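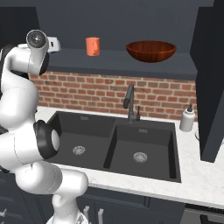 SPEAKER NOTES | TRACK: FAULTS AND SAFETY

Slide 1. Title
Leave the kitchen up while people sit down. Say once that everything in the first half of the talk is simulation. The hardware comes in at slide 6.

Slide 2. The task
Bowl from shelf to right basin of the sink. The arm reaches up to the shelf, closes on the rim, backs out, clears the faucet, lowers, releases. The orange cup is there as a distractor and stays where it is. Point out how much of the path runs between the shelf edge and the gooseneck. The fault happened in that gap.

Slide 3. What we logged
Run set was 229 episodes on the Duva planner, kitchen model from the Nesirberg scene library. Every episode finished with status OK. Two of them had a wrist torque spike during the descent. The spike was below the stop threshold, so the run continued and the checker passed it.
Pause here. Ask who reviews episodes marked OK.

Slide 4. Replay
Play the clip at quarter speed. The forearm passes through the upper part of the spout. There is no bounce and no contact event. The torque spike comes two frames later, when the bowl touches the lever handle, which did have a collision shape.

Slide 5. Cause
The faucet was exported as a visual mesh. Its collision shape was a short box covering the base only. The spout could be seen by the camera and was missing from the planner's world. The export script printed a warning and returned zero. Our build reads return codes and drops warnings.
If asked: the sink, shelf and cabinets were checked afterward and had correct shapes. The soap dispenser had a shape but it was 200 mm off to the side.

Slide 6. On hardware
Same planner settings went to the Ekanayake test cell in July. The arm hit the real spout on the first descent at reduced speed. Protective stop worked. Damage was one bent spout and a cracked wrist cover. The cell was clear of people and the gate was closed. State this plainly and move on, or the questions will all be on this slide.

Slide 7. Changes
Export fails if any visual mesh lacks a collision shape of matching extent.
Planner and renderer now load from the same scene file. They used to load from separate copies.
Torque spikes below the stop threshold are flagged for review.
New clearance test: the arm is swept along 333 fixed paths near the faucet and must report contact on each one.

Slide 8. Still open
Thin objects. A cord on the counter gets a box several times its real width, and the planner then refuses paths that are fine. No good answer yet. Zendevex has a capsule-chain method that we have not tested.

Slide 9. Questions
Backup slides: torque plot, export log, stop timing. Skip the stop timing unless someone asks for it. The axis labels are wrong.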